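Robotik & Automation | Reportage

Der Griff nach dem Armreif
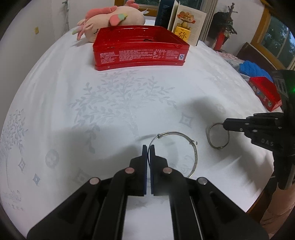

Zwei Handgreifer, zwei silberne Armreife, ein Tischtuch mit Damastmuster.

Von Sanne Jansen

Dünner Draht auf weißem Stoff. Für eine Hand kein Thema: Fingernagel drunter, anheben, fertig. Für einen Parallelgreifer eine ziemliche Gemeinheit. Der Reif liegt flach, die Finger kommen von der Seite oder von oben, dazwischen ein paar Millimeter Luft. Zu tief, und das Tuch kommt mit. Zu hoch, und die Backen schließen über dem Metall.

Bei Vevico in Trarside sammeln sie genau solche Griffe. Kein Roboterarm, kein Teleoperationspult. Ein Mensch hält die Greifer am Stiel, in jeder Hand einen, und macht Hausarbeit. Schmuck wegräumen, Deckel öffnen, Socken sortieren. Die Kamera am Werkzeug filmt mit, die Software rechnet aus den Bildern die Bahn der Finger zurück. Später soll ein Arm mit gleichem Greifer das nachmachen.

2774 Aufnahmen stecken im aktuellen Datensatz, Stand Februar. Klingt viel. Ist für die Branche eher Handgepäck.

Die Methode heißt intern Alemayehu, nach einem Besprechungsraum, der seinerseits - keiner weiß mehr, warum - so heißt. Grundidee: nicht mehr Daten, sondern unordentlichere. Frühere Sammlungen entstanden im Labor, graue Matte, gleiches Licht, ein Objekt. Die Modelle wurden darauf sehr gut. Und fielen um, sobald irgendwo eine Tischdecke lag.

Also raus in Wohnungen. Gemusterte Stoffe, Fensterlicht, Plüschtiere und Bücher im Hintergrund. Am Tisch im Foto wirft der Greifer einen schwachen Schatten auf das Tuch, rund um den Reif. Solche Schatten hielt das alte Modell gern für Kanten. Blattmuster ebenso. Es griff dann ins Gewebe, zog, und der halbe Tisch wanderte.

Das neue Modell lernt in zwei Stufen. Zuerst nur schauen: Wo ist bei den Aufnahmen der Kontakt passiert, wo nicht? Dann erst die Bewegung. Die erste Stufe läuft ohne jede Angabe, um welchen Gegenstand es geht. Ein Wort wie "Armreif" kommt darin nicht vor. Wichtig ist nur, welche Stelle im Bild sich zwischen zwei Backen klemmen lässt.

Getestet wurde am Arm, in 6 Räumen, die im Training nicht vorkamen. Je 80 Versuche mit flachen, dünnen Dingen. Drahtschmuck, Schlüsselringe, Büroklammern. Der Vorsprung gegenüber dem Labormodell war in jedem der Räume da, am deutlichsten auf gemusterten Decken. Auf glatten Tischplatten fast keiner. Das war zu erwarten, sagt das Team, und schreibt es auch so in den Bericht.

Was nicht klappt: zweihändig. Ein Reif flach, der andere halb auf der Kante, beide Greifer unterwegs - Menschen koordinieren das nebenbei. Das Modell wartet mit der einen Seite, bis die andere fertig ist. Manchmal warten beide. Dann steht alles, und jemand drückt den Abbruchknopf.

Auch die Wiederholbarkeit ist so eine Sache. Wer den Stiel hält, hält ihn anders als die Kollegin. Der eine kippt das Handgelenk, die andere schiebt. In den Daten sind das zwei verschiedene Strategien für denselben Ring, und das Netz mittelt gelegentlich genau dazwischen. Ergebnis: Griff ins Leere. Die Gruppe filtert solche Fälle inzwischen nach Anfahrwinkel, was hilft, aber auch Aufnahmen kostet, die eigentich brauchbar wären.

Die Konkurrenz schaut zu. Bramthorpe setzt weiter auf Simulation, mit Stoffmodellen, die für eine einzige Tischdecke lange rechnen. Dort hält man Wohnungsdaten für zu teuer. Bei Vevico hält man simulierte Tischdecken für zu glatt. Beide haben vermutlich ein bischen recht.

Als Nächstes kommen Ketten dran. Die liegen nie zweimal gleich, verhaken sich, rutschen durch die Backen. Der erste Durchgang ist für den Herbst geplant, wieder in Wohnungen und mit denselben Greifern. Neue Backen wären schön, heißt es im Team, aber dann passen die alten Aufnahmen nicht mehr dazu.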